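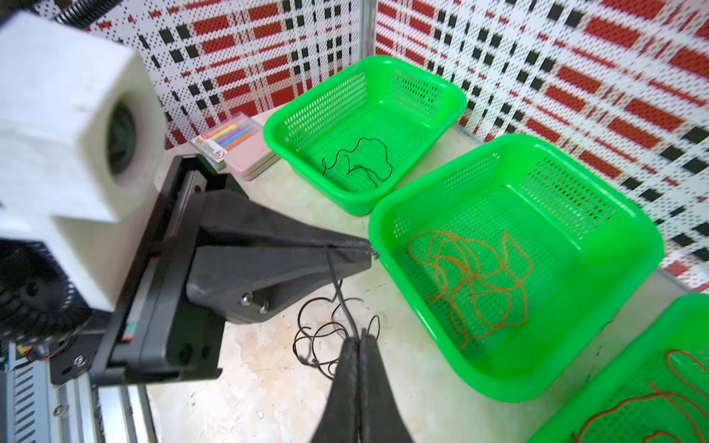
Why did the dinner menus for the Usville banquet print without the third course?
The menu template holds 880 characters per page. The chef's dessert note pushed the page over the limit, and Bolimel dropped the whole course without a warning.

Status: open
Booking: Astthorpe dining room, Saturday, 50 covers

Steps tried so far:
Saved the menu again from the kitchen screen. Same result.
Took the accents out of the dish names. Same result.
Cut the dessert note to one line. The course came back in the preview, but the lamb was now listed twice. 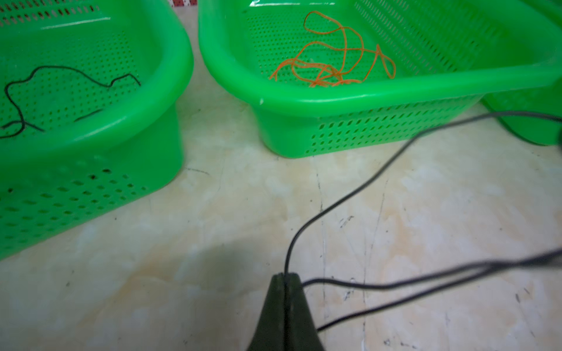
Kimie Sugawara replied that the second lamb line comes from the tasting menu, which shares a course number with the banquet menu. Change the banquet main to course 6 and save.

Done at 3:10 pm. Lamb shows once. The pear tart is back under dessert, with the cheese plate after it.
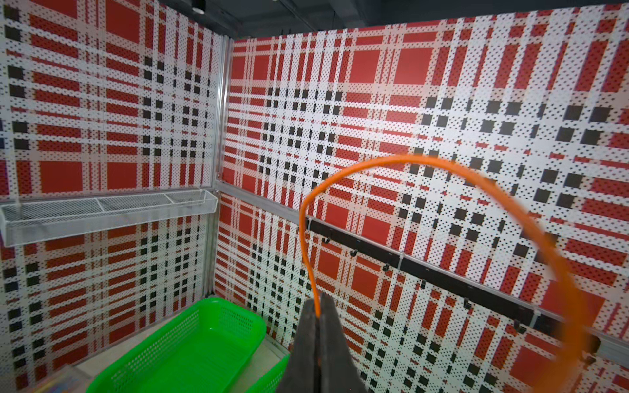 The allergen line still prints under the wrong dish - the walnut warning sits below the soup when it belongs to the tart. Printing is on hold until this is fixed.
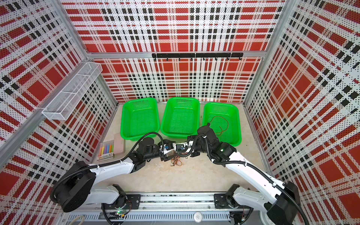
Shinji Chiba wrote that allergen lines stay with the old course number until the recipe card is reopened, so open the tart card, tick walnut again and close it.

Tried on the tart card. Warning moved to the tart. Test page printed fine. Leaving the ticket open until the full set is printed.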